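3.2 Meal Protocol

Adults in the Plorno cohort (n = 80) ate a bean-based lunch for 56 days. Portions were fixed by the kitchen at Ruvitz.
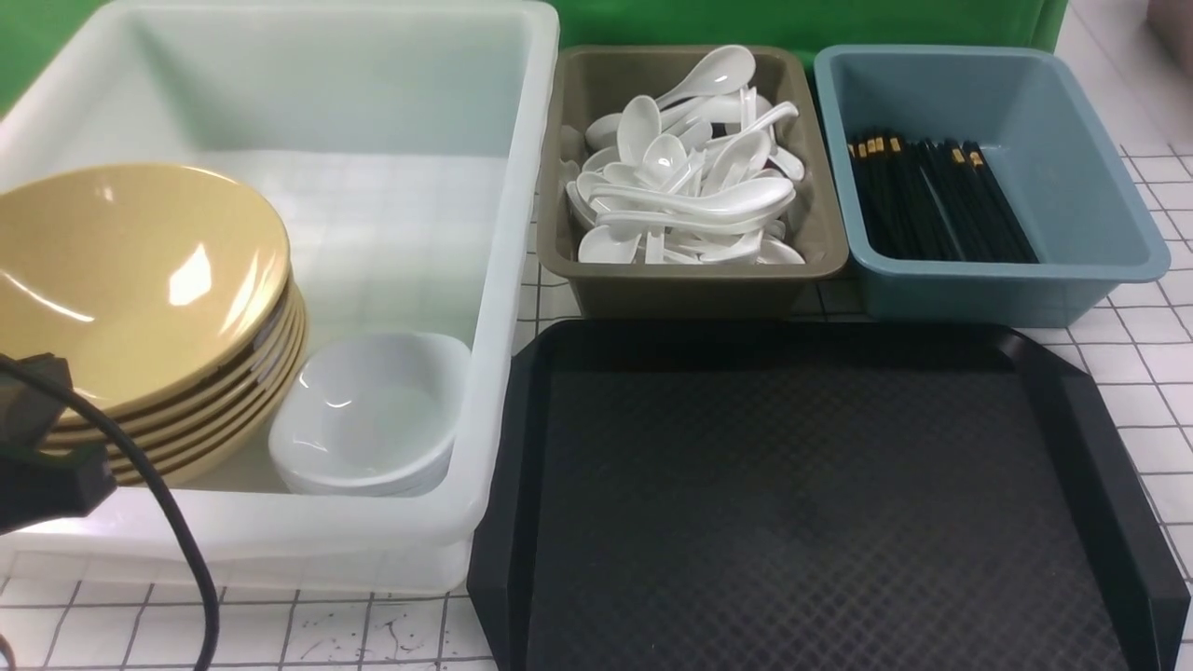

Figure 2. Yellow bowls and small white dishes in a plastic bin.

Fasting glucose was measured at entry and in December. Salt intake was recorded by diary,

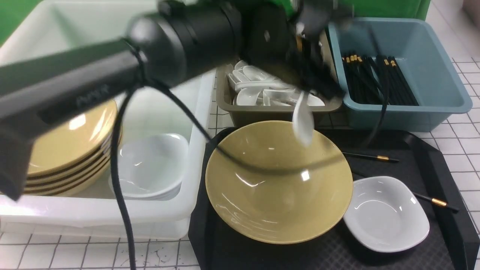
and 2 diaries were excluded as incomplete.

Comments

Domenica Zürcher: Was fiber intake reported?

MacPherson: Yes, see Section 4.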